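Tues 15th November, workshop notebook

Right, refill pouch trials, carrying on from last week. Nithin Joseph has finally got the new Kotian film in (the one that's meant to go in with ordinary plastic bag recycling) so I spent the morning sealing pouches and then being horrible to them. Filled 11 with washing-up liquid, sealed the lot on the Finell, and hung them upside down over the sink while I had a cuppa. Three had a bead of liquid at the corner by the time I got back, all three from the first run when I had the bar too cool. Turned it up a notch and the rest have stayed dry so far, hooray! Will look again first thing tomorrow before anyone moves them.

The old film never did this, mind you, but the old film was five layers of goodness knows what stuck together and no recycler near us would touch it. I'd rather fiddle with a heat dial for a week than go back to that.

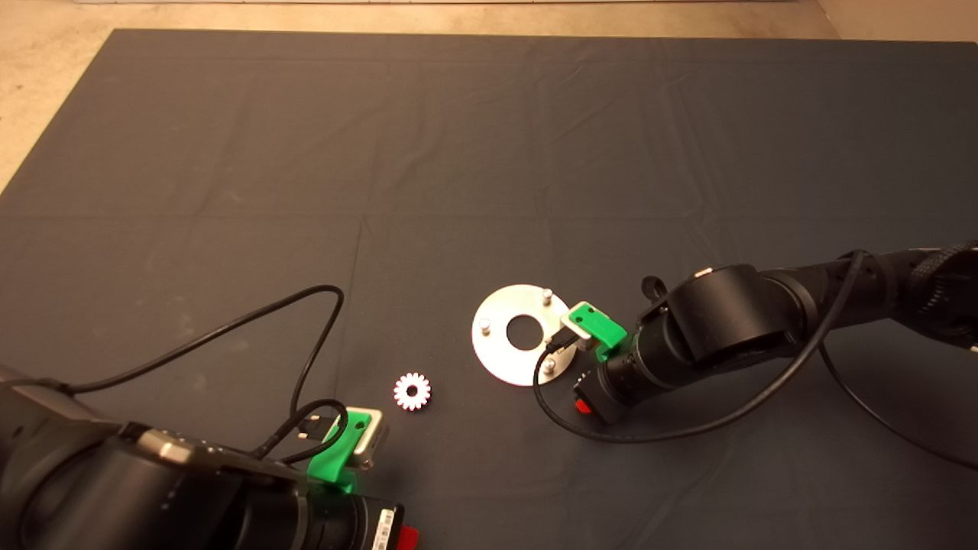
Other thing is the spout. It's still a different plastic from the pouch, so people would have to snip it off before recycling, and I don't believe for a minute that most of them will (I wouldn't, at half ten at night with the washing-up still to do). Ona have a screw spout in the same stuff as the film. It costs more and the smallest order is 2,000, but I've asked for a handful of samples anyway. If they seal as well as the plain edges do I'll make the case for it.

Shop tally for the refill station came through as well: 2,543 bottles topped up since April!! Much better than I'd guessed. The Condum shop does most of that, and they're the ones moaning loudest about drips on the shelf, so a pouch that pours cleanly would make me very popular over there.

To do: label tomorrow's batch with the dial setting (I forgot today, sorry Nithin), find the good scissors, ring Ona about the samples, and try one pouch in the freezer overnight to see what the corners make of it.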